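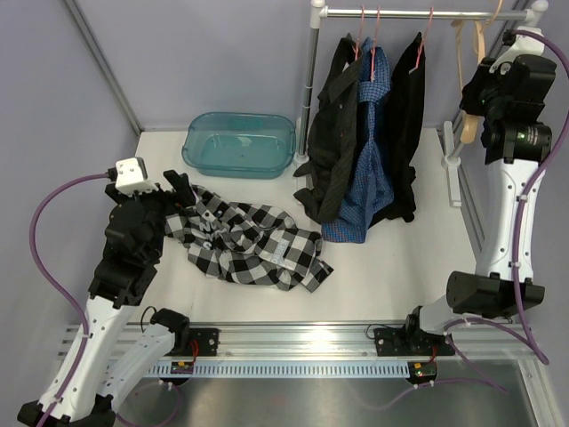
Figure 3. The hanging-up task at the Rellmont bench, with the left gripper over the checkered shirt and the right gripper at the wooden hanger.

4.2 Collecting the demonstrations

I'll be frank about how we got our data, as most papers I read skip the messy bits and I always end up wishing they hadn't. All 324 demonstrations were given by remote control. The operator holds a pair of small leader arms and the two arms in Figure 3 copy whatever they do, so there's no scripting and no marking of waypoints. You just pick up a shirt and get on with it (or try to!).

We had 7 operators. Lụa Tô and Cường Trương had used the Clokix controllers before, and everyone else got 120 minutes of practice that we threw away. I was one of the beginners, and my first hour was dreadful. Clothes don't stay where you put them, and with no sense of touch coming back through the handles I kept pinching the table along with the collar. Phong Kim ended up teaching me to come in low from the side and close the fingers slowly, and after that I got on much better.

We also tried guiding the arms by hand in January, with the motors slack and a person standing over the bench. I rather liked it for one arm. With two it was hopeless: you need one hand for each wrist, your elbows get in the way of the rack, and your sleeves turn up in all the camera footage. We dropped those recordings and none of them are used in Section 5.

Operators were free to choose which arm took the hanger and which took the garment. Tâm Từ argued for a fixed rule, and I can see why, as the policy did get muddled early in training when it had seen both habits. I still wanted the variety, so we kept it and trained for 2000 epochs, longer than we'd planned. Failed grasps stayed in too, so long as the operator recovered without letting go of the controls. Chantelle Lekota went through every recording and marked where each recovery began, and those marks are what we use to weight the loss in Section 4.3.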